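How to Sort Small Bottles and Jars from a Basket into a Plastic Bag

By Dagný Stougaard
Friday, February 18, 2022

I have a small apartment and many small containers. Some are for the kitchen, some for the bathroom, and a few have lost their labels so I am no longer sure. For a long time they stood in one drawer and fell over each time I opened it. Now they live in baskets, and when I need to take them somewhere, to my sister or to the summer house in May, I move them into a bag. This page explains how I do the moving, because a basket is good for keeping things but a bad thing to carry on the bus.

The method is simple and takes perhaps ten minutes the first time. After that it goes faster.

What you need

One low basket with holes in the sides. Mine came from Mellero, but any basket with a flat bottom is fine.
One clear plastic bag, large enough that it is only half full when everything is inside.
A white or light-colored surface. On a dark table it is easy to lose a clear cap.
A dry cloth.
A few rubber bands or a strip of tape.

Step 1. Prepare the table

Clear a space as wide as your two arms. I put a white board over the table, and it protects the wood if something leaks. Wipe the board and let it dry before you begin. A bag sticks to a wet surface and then it is very difficult to open.

Put the basket on one side and the bag on the other. It does not matter which side is which, but keep them in the same place until you are finished. If you change in the middle, you will start to put things back where they came from. I have done this more than once.

Step 2. Check every cap

Take each container by its body and turn the cap with the other hand. Do not lift anything by the cap, also when it feels tight. Jars with a wide lid usually hold well. Bottles with a small cap are the ones that open in the bag, so give them an extra quarter turn.

If a lid has no container, or a container has no lid, leave it on the board for now. We come back to it in Step 6.

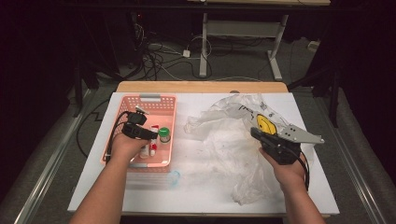 Basket to the left, bag to the right, and the clear tube waiting in front.

Step 3. Decide the order

Heavy things go first and light things last. This sounds obvious, but the hand always wants to take what is nearest. Look into the basket for a moment before you take anything out. I use this order:

Glass jars and full bottles
Half-full bottles
Tubes and other long pieces
Small empty containers

Clear tubes should stay outside the basket, where you can see them. They are almost invisible against a white board, and I once threw one away together with the packaging.

Step 4. Open the bag properly

New bags are flat and their two sides hold together. Rub the upper edge between your fingers until it separates, then pull the sides apart and push one hand down to the bottom to make room. Fold the edge outward, like a collar. The fold makes the opening stiffer and it stays open by itself for a while.

Thin bags crumple quickly. If yours has many small folds, smooth it on the table with your palm first. Let the closed end lie on the table and not hang down, or the weight of the first jar will pull the whole bag to the floor.

Step 5. Move the things one at a time

Hold the edge of the bag with one hand and bring the bottle with the other. Let the bottle go into the bag with its bottom first, and release it only when it touches something. Dropping is faster, but glass against glass does not forgive it.

A friend of mine, Patricio Retamal, prefers to lay the bag on its side and slide the bottles in. This works well for round bottles. With jars I find it slower – they stop at every fold.

Keep the collar in your hand the whole time. When you let it go, the opening closes and you have to begin again with Step 4.

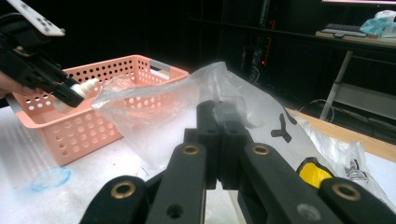
Step 6. Take care of the loose lids

Now look at what is left on the board. Try each lid on each open container, also when the color is wrong. Lids which fit nothing go into a small envelope, and I keep it for one month before I throw them out.

Step 7. Close the bag

Press out the air slowly, starting from the bottom. Twist the top and put a rubber band around it. Do not make a knot, it is hard to open again and the bag usually tears.

Lift the bag a little above the table and hold it there for a few seconds. If one corner looks stretched, put a second bag outside the first.

Unpacking

Do the same in the opposite order. Put the whole bag into the empty basket, open it there, and take the things out from the top. Wipe the bottles with the dry cloth before you put them on the shelf. The bag can be folded in 3 and used again if it has no holes.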